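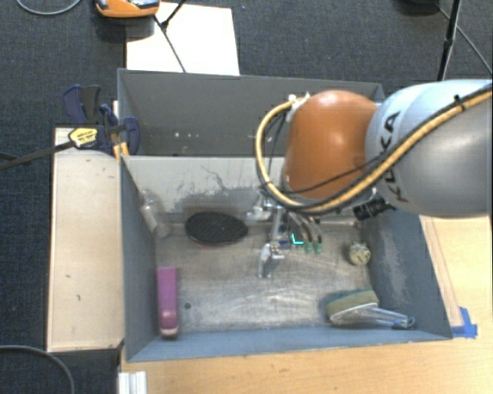 Cell rules: what changes in September

Search this site Search Go
By Nouhaila Ragab, Clindale automation newsletter
September

The bin-picking cell has had its working rules rewritten. The old sheet ran to 19 points and few people could name more than a handful. Hinata Amano and Younes Kettani have cut it down, and the new one goes up on the cell door on Saturday.

Most of the changes concern the bins. They must be held in place before the arm is switched to automatic. A bar clamp is fine, and tape on the table should mark where the corner goes so that a bin can be put back in the same spot. If a bin has been shifted, even slightly, run the first cycle at slow speed and watch it through.

Mixed items are allowed in one bin. A ball, a scrubber and a clear bottle give the gripper very different jobs, and that is the point of the test. Write down what went in before you start. Clear plastic needs its own line on the sheet - the Prisum software logs a missed pick but won't tell you which item it was.

Scratches on the bin floor and worn paint on the walls are not faults. Cracks that go through the wall are, and the bin comes out of use.

Hoses and cables on the arm are checked at the start of each shift, with the power off. Look at the ties, the connectors and anything that crosses a joint. A loose tie is a stop, and Younes signs it off once it's fixed.

Hands stay out of the bins unless the arm is stopped and locked. Teaching by hand is done with 2 people present, one of them on the stop button. Keep new picks at slow speed for the first 100 cycles.

Questions to Hinata before the sheet is printed.

Comments

Taha Tahiri
Does the 100 start again if we only swap the gripper fingers?

Hinata Amano
Yes. New fingers, new count.

Yasmine Tazi
Can we have the same sheet for the Jugah cell? Ours still has the old one, with two pages missing.

Younes Kettani
I'll bring a copy over. The clamp section will need changing for your table.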